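Mirror writing

Mirror writing is the production of letters, words or sentences in reversed direction, so that they read normally when held up to a mirror. It is common in young children learning to print and usually fades without treatment. In adults it may follow injury to the dominant hemisphere, most often when the left hand takes over writing.

Two explanations are usually given. The motor account holds that the left hand carries out movements learned by the right in mirrored form – outward strokes stay outward. The perceptual account places the fault in the stored image of the letter.

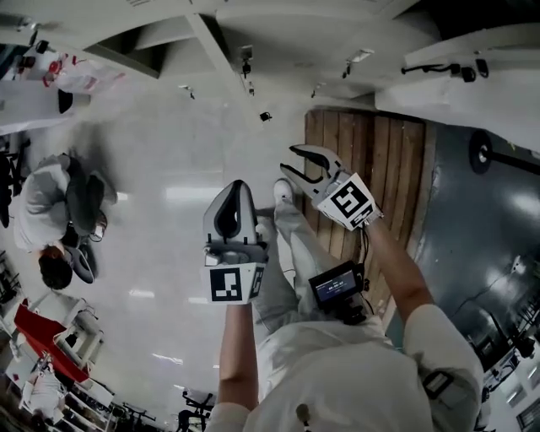
Krystyna Mazurek objects that the two accounts are seldom tested on the same writers, and that many patients who reverse their script can still read ordinary print with ease, a finding she takes to favour the motor view.

See also: Handedness; Dysgraphia; Boustrophedon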